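Packaging and Materials, Unit 6: Closures, Lids and Fit
Course handout
Instructor: Nayeli Ocampo

Read this before the lab session. The terms in the first two sections will be on the worksheet, and you will need the shrinkage formula for problem 3.

What a closure has to do

A closure keeps the contents in and keeps other things out. How well it has to do either depends on the product. A box for paper clips needs a lid that stays on when the box is tipped over. A soup container needs one that holds liquid when it is upside down in a bag. A jar of dried herbs has to slow down the movement of water vapor, which is a separate problem from leaking and is covered in Unit 7.

We sort closures by how they are held in place:

Friction fit. The lid is slightly tight on the body and rubbing holds it there. Shoe boxes and paint cans are the usual cases.
Snap fit. A bead on the lid passes over a bead on the rim. One or both parts have to bend to let this happen.
Threaded. The lid turns and the thread pulls it down.
Latched. A separate part, often hinged, does the holding.
Bonded. Foil or film is sealed to the rim and is usually used once.

Many products use two of these together. A yogurt tub may have a bonded foil with a snap lid over it.

Flat panels and stiffness

A large flat panel of thin plastic is floppy. Push on the middle and it bends, and the bending pulls the edges inward, which can be enough to release a snap bead. Making the whole panel thicker fixes this but uses more material and takes longer to cool in the mold. Cooling time is most of the cycle time, so it is also most of the cost.

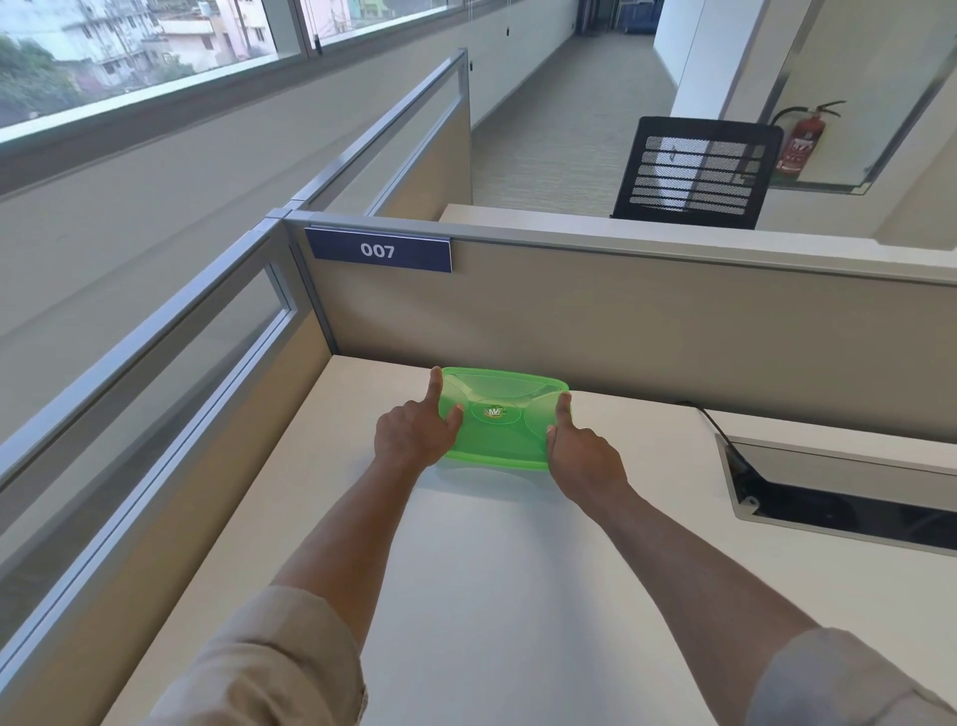
The usual answer is to change the shape of the panel and leave the thickness alone. Ribs, steps and shallow domes all move some material away from the middle plane of the sheet, and bending stiffness goes up quickly with that distance. For a plain flat strip, stiffness goes with the cube of the thickness. Double the thickness and you get eight times the stiffness for twice the plastic. A rib gets you part of the way there for much less.

Ribs have their own limits. Where a rib meets the panel there is a thick spot, and thick spots cool last and sink. This leaves a dent on the outer face – sink marks are the most common complaint in the Lebrun case in your reader. Keep the base of the rib thinner than the panel it stands on. Ribs also only help in the direction they run, so a set of parallel ribs leaves the panel easy to bend the other way.

Shrinkage and fit

Molded plastic shrinks as it cools. The mold has to be cut larger than the part you want:

mold length = part length / (1 – shrinkage)

Shrinkage is written as a decimal, so 2 percent is 0.02. Worked case: the part should be 100 mm long and the shrinkage is 0.02. The mold length is 100 / 0.98, or 102.04 mm.

If the lid and the body are made from different plastics they will shrink by different amounts, and you have to work out each mold separately. In the Culeo case the lid mold was cut using the number for the body. The first run of 500 lids was too tight to close by hand.

Testing

Three tests are used in the lab. For the drop test, fill the container, close it, and let it fall on a corner. For the inversion test, fill it with colored water and leave it upside down on white paper for 40 minutes. For the pull test, clamp the body and record the force at which the lid lets go. Aurélien Marty runs the pull tester and will show each group how to zero it. Do not change the clamp spacing.

Write down room temperature with every result. A snap lid that holds well in a warm room may crack or pop off in a cold one.

For next time

Read the Provelgate and Serkinia cases. Do problems 1 through 5. Problem 4 gives a yearly run of 3,252 parts, and you should decide whether a ribbed mold pays for itself at that number – show your work, including the cooling time you assumed. Bring one container from home with its lid.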